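FENEDTON, Thursday, January 29, 2026

A pair of hand-held grippers built in a Fenedton spare room is now folding fleece, and the two people behind it say the parts list is going public as soon as they finish labeling the screws.

Haoran Luo and Catrin Gittins started the project in August with a plan to teach a small home robot to deal with laundry. The robot itself can wait, they decided. First they wanted the hands. A person holds one tool in each hand and does the chore with the fingers of the gripper, and a camera on the tool records what the gripper sees. Those recordings become the lessons.

They have 1030 of them so far, nearly all shot at home in short bursts after work.

"I love this part," said Gittins, who drew the linkage. "You pick the thing up and within a minute you've forgotten you're holding a machine. Then you try to fold a sleeve and you remember!"

The current version is the 14th. The first ones had a single pivot on each side, and the fingers splayed outward when they closed, so thin cloth slid right out. Luo and Gittins moved to a parallel linkage in the fall, which keeps the fingertips facing each other all the way through the squeeze. Version 10 was the first that could pinch a bedsheet. Version 11 cracked on a bath towel. Gittins keeps the broken arm on her key ring.

Most of the printing is done at Bandilard, the shared workshop on the east side of town, where members pay for filament by weight. Jinfeng Liang, who looks after the printers there, talked the pair into cutting openings in the outer arms to save plastic and take some weight out of the wrist. He also ran the tests on pivot fits, and a tray of his rejects is still on the bench for anybody who wants washers.

The software side belongs to Nisha Negi, who joined in the fall after seeing a demo at Bandilard's open night. Her program, called Wei, lines up the recordings from the left and right tools and throws out the ones where they drift apart. Early on that was a lot of them. She has since added a beep at the start of each take, and the discard pile has shrunk to almost nothing.

Fleece has become the favorite practice material. It's soft and forgiving, it bunches into a ridge that the fingers can find, and it shows right away when a grip is too shallow.

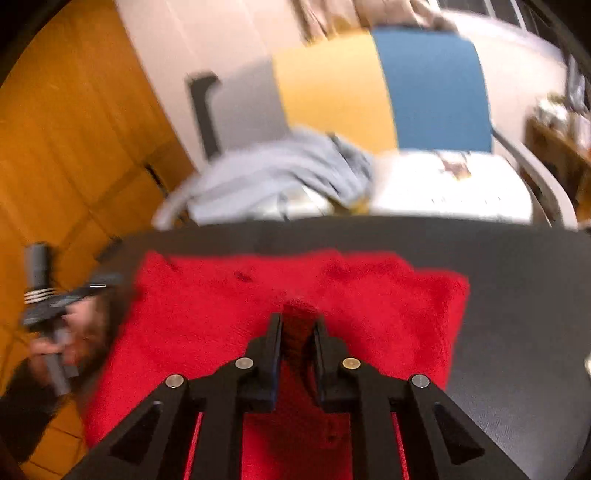

Cotton is next on the list, then anything with buttons, which Luo is looking forward to and Negi is not. Buttons catch on the fingertips, and she expects to be sorting a lot of bad takes by hand.

The arm that will eventually carry the gripper is a secondhand Estisau desktop model that Luo bought with a bad shoulder motor. The replacement is in and the joint turns smoothly, but the wrist mount still needs a redesign so the same gripper can go from a person's hand to the arm without any tools. Gittins has a bayonet-style twist lock sketched out and hopes to print it next week.

Guangming Su, who teaches the evening electronics class at Bandilard, has already asked for a set. He wants his students to build their own pair and add recordings from their own homes, with different chairs and different lighting, and whatever is in the hamper.

"Their living room isn't my living room," Su said. "That's what makes it fun."

The files will be posted on the workshop's project page, with the linkage drawings first and Wei to follow once Negi has written the setup notes. Bandilard members can try the grippers at the next open night. Bring a sweater.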